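Can Machines Do the Chores Yet?

Posted June 15, 2018 by Dalia Luik

Readers of this page have asked, on several occasions, for a plain statement of my position on household robots. I have put off writing one, as the subject changes quickly and the claims made for it change faster. The following remarks are my own and do not represent the views of my employer.

The question that interests me is a narrow one. I do not ask whether a machine can lift a car door or fill a bottle. Those matters were settled long ago, in buildings designed for the purpose. I ask whether a machine can do a small job at an ordinary table, among ordinary things: put a phone on its charger, fold a dish towel, place six screws in a tray. My sister's workshop in Brelosby assembles lamp fittings, and most of the working day there consists of jobs of exactly this kind. So does most of an evening at home.

A phone is a fair test piece. It is thin and smooth, and it does not forgive a hard squeeze or a short fall. A person picks it up with one hand while thinking of something else. With two arms and one finger of each pressed to the case, the same object calls for a good deal of agreement between left and right.

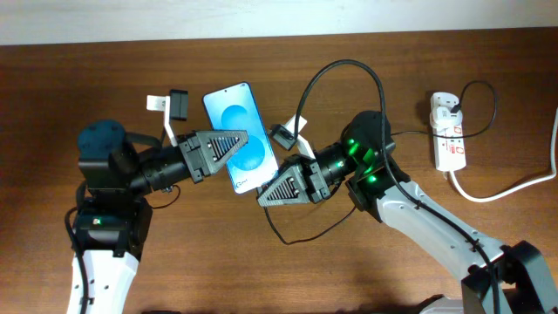 A lit phone held between two grippers, with the power strip to the right.

I would draw attention to the cables. Discussions of household automation tend to concern themselves with the object being handled and say very little of what lies beside it. In my own kitchen there is always a cord of some kind in the way. A cord has no fixed shape, and it moves when anything near it moves. Emrys Voyle, with whom I have corresponded on this subject since December, holds that loose cable is a harder problem than glass. I was doubtful at first and have come to agree with him.

A second matter is sight. A camera at the wrist travels with the hand and gives a close view of the work, and for that reason many builders favor it. The same closeness has its cost. A finger directly before the lens may fill the middle of the view, leaving the table on one side and whatever happens to be standing on the other. People work around their own fingers without effort – we lean, or we go by touch. A machine must be given some other means, commonly a second camera placed elsewhere.

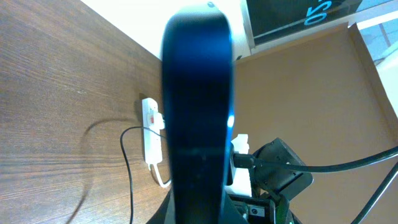 Where This Leaves the Household

My answer for the present is that the machines can do parts of chores. They can grip, carry and set down, given patience and a table that suits them. A chore as my mother understood the word begins with noticing that it needs doing and ends with the cloth hung up to dry. I have not yet seen a machine manage both ends.

For the shop floor I am somewhat more hopeful. The work repeats, the bench can be kept in order, and a person is near at hand when a part is dropped. Triin Kuusk, who has charge of the benches at Brelosby, has asked me for a written opinion on whether to set money aside for a pair of arms next year. I have advised her to wait, and to begin by tying up the cords under bench 9.

Comments remain open below. Letters concerning my earlier post on dishwashers will be answered separately.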